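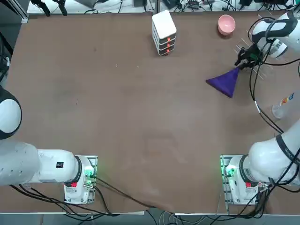

# Light smudge on a matte brown tabletop after refilling bottles with a funnel

Posted by **Vidar Lie** in Home Care > Furniture and Surfaces
February 6, 2022 | 1,580 views

I refill bottles at a big brown table about every other week. Dish soap, cooking oil, vinegar, and sometimes a cleaning concentrate that has to be mixed with water. I buy the large containers and pour them down into 16-ounce bottles through a purple funnel.

The table has a matte top. It has picked up faint scuffs over the years, and there are a few small pale specks on it that I can't date. Those don't bother me much. What bothers me is a lighter smudge near the middle of the front side, where I normally stand the bottle and set the funnel down between pours. It is subtle. You can miss it if you are standing on the wrong side of the table, but once you have seen it you keep looking at it.

What I have tried so far:

- A damp microfiber cloth. The smudge goes away while the table is damp and comes back as it dries.
- Dish soap and water. Same result, maybe a little worse, but I may be imagining that.
- A dry cloth, rubbed fairly hard. No change.

I have not used anything stronger. I don't know what the top is made of or what finish is on it. The label underneath says Kitell and nothing else, and I bought it used from an office in Kadinham that was closing, so there was no paperwork.

My questions are what the smudge probably is, what I can safely use on a matte surface without making a shiny patch, and how to stop it from happening again. The last part is mostly a funnel problem. Oil and soap run down the outside of the spout, and when I fill a narrow bottle the funnel gulps and spits some back up. If I pour slowly it still does it.

I would like to keep working at this table. It is the only one with enough room.

---

**gilteo_refinish** wrote:

Going by the fact that it disappears when wet and comes back dry, you have one of two things. Either there is a thin film sitting on the finish, or the finish itself is worn or etched in that spot. Water fills in the tiny roughness in both cases, so the damp test alone won't tell you which one it is.

Start by treating it as a film. You are handling dish soap and oil in the same spot, and you have been wiping with more dish soap. Soap that isn't rinsed off dries pale on a dark matte surface. That would also fit with it looking a little worse after you washed it.

1. Wipe the area with a cloth dampened with plain warm water. Turn the cloth to a clean side often.
2. Do that again with fresh water. Most people rinse once and stop too early.
3. Dry it right away with a clean towel.
4. Wait an hour and look at it from a low angle with a lamp or window on the far side.

If it is fainter, repeat the same thing until it stops improving. Then you are done.

If there is no change, mix one part white vinegar with four parts water, put a little on a cloth, and test it on the underside or on a back corner first. Leave the test spot alone overnight. If it looks the same as the rest in the morning, wipe the smudge lightly with the mix, then go over it twice with plain water and dry it. Don't pour the mix on the table and don't let it sit.

If it feels slick or grabs at your finger, there is probably oil in it. Use one drop of dish soap in a bowl of warm water (one drop, you are using too much if you see suds), wipe, and then do the whole rinse routine above.

After that I would stop. If rinsing, weak vinegar and weak soap all leave it looking the same, the finish is changed and cleaning won't bring it back. On a sealed wood top you could have it scuffed and recoated. On a printed or laminated top you can't, and sanding will go through the pattern. You need to know what the top is before you take any abrasive to it. Look at the edge and the underside. If the grain on top carries on around the edge in a way that makes sense, it may be wood. If there is a separate strip along the edge, leave the sandpaper in the drawer.

Things to stay away from on any matte top:

- Melamine sponges. They are a very fine abrasive and they polish. You will trade a light smudge for a shiny one.
- Furniture polish, wax, or oil soap. They look good for a day and then the patch shows.
- Scouring powder or paste.
- Ammonia glass cleaner, until you know the finish.

The pale specks could be dried drops of the same stuff. Put a warm damp cloth over one for five minutes and then try it with a fingernail or the edge of an old loyalty card. If it pops off, it was a drop. If it is a tiny pit, leave it. Scuffs I would also leave. On a worktable they blend together over time, and spot-fixing them one by one makes them stand out more.

---

**M. Benítez** wrote:

I agree with the rinsing advice so I will stick to the funnel.

The gulping is air. You are filling a narrow neck and the funnel is sealing against the rim, so the air in the bottle has no way out except up through what you are pouring. Pouring slower doesn't fix that if the seal is tight. You need a gap.

Ways to make one:

- Lift the funnel a little while you pour, enough that it isn't sitting hard on the rim. This works but you have to hold it the whole time.
- Slip a bent paper clip, a toothpick, or a short piece of drinking straw between the funnel and the neck. I use the straw. Keep it away from the stream.
- Look for a funnel with ribs or flutes on the outside of the spout. They do the same job.

Check the spout against the neck as well. A spout that just barely fits is the worst kind. It should be clearly narrower than the opening. For thick dish soap that means a slow fill, and there is no way around it with a small neck. Warming the soap container in a sink of warm tap water for ten minutes thins it out some.

For the running down the outside: fill the cone no more than halfway, and stop pouring well before the bottle is full. Whatever is still in the cone has to go somewhere. If the bottle is already at the top, it goes over the side. I stop when the level reaches the shoulder of the bottle and let the cone drain. When it is down to drips, touch the spout to the inside of the neck, give it a quarter turn, and lift it straight up. Have a jar ready in your other hand and put the funnel in that. Never on the table.

The jar matters more than the rest of this. If the funnel goes down on the tabletop between every pour, the rim leaves a ring of whatever you were pouring, and your sleeve or cloth smears it around. A wide jam jar holds the funnel upright and catches the drips. You can wash it with the funnel at the end.

Also put the bottle on a tray. A baking sheet with a low edge is fine. I put a folded dish towel on the sheet so the bottle doesn't slide. A towel on its own isn't enough for oil. It soaks through and then sits there against the finish.

One more thing, and this is separate from your table. You listed a cleaning concentrate along with cooking oil and vinegar. Please don't use the same funnel for those. Get a second one in another color and write CLEANING on it with a permanent marker. Keep the purple one for food. Read the label on the concentrate before you put it into any other bottle, too. Some say not to, and some shouldn't meet vinegar at all. If you do fill a bottle with it, label the bottle before you fill it.

Order also helps. I do vinegar first, then wash and fully dry the funnel, then oil. Water in an oil bottle is a nuisance, and a funnel that looks dry usually has a few drops up in the spout. Stand it upside down on a rack overnight if you can.

---

**tabletopper** wrote:

Just sand it. 320 grit, wrap it around a block, go with the grain, takes two minutes. Did this on mine and you can't see it. Then put a mat down.

> **gilteo_refinish** replied: Yours was bare wood if I remember your other thread. He doesn't know what this one is. Please don't do this yet.

> **tabletopper** replied: ok fair, it was oiled pine. Check first. I stand by the mat.

---

**Vidar Lie** replied:

Thanks. I looked at the edges and I still can't tell what it is, so no sanding.

I did the plain water rinse four times yesterday and twice this morning. The first two cloths felt slippery when I wrung them out, so there was soap on there. The smudge is fainter but I can still find it. I will give it a few more rounds before I try the vinegar, and I will test that on the underside by the back leg.

I tried a piece of straw in the neck of the bottle with water and it did not gulp. With soap it is slow but it doesn't spit. The jar is in use now too. I have ordered a second funnel for the concentrate and moved the purple one to the kitchen shelf with the oil.

Two of the specks came off with the warm cloth and a fingernail. The others are staying. Does anyone know if it is all right to leave a silicone mat on a matte top all the time, or should it be lifted between uses?

> **M. Benítez** replied: Lift it. I had one down from July until the holidays and the part underneath ended up a different shade from the rest. Roll it up when you finish and wipe underneath before it goes back down.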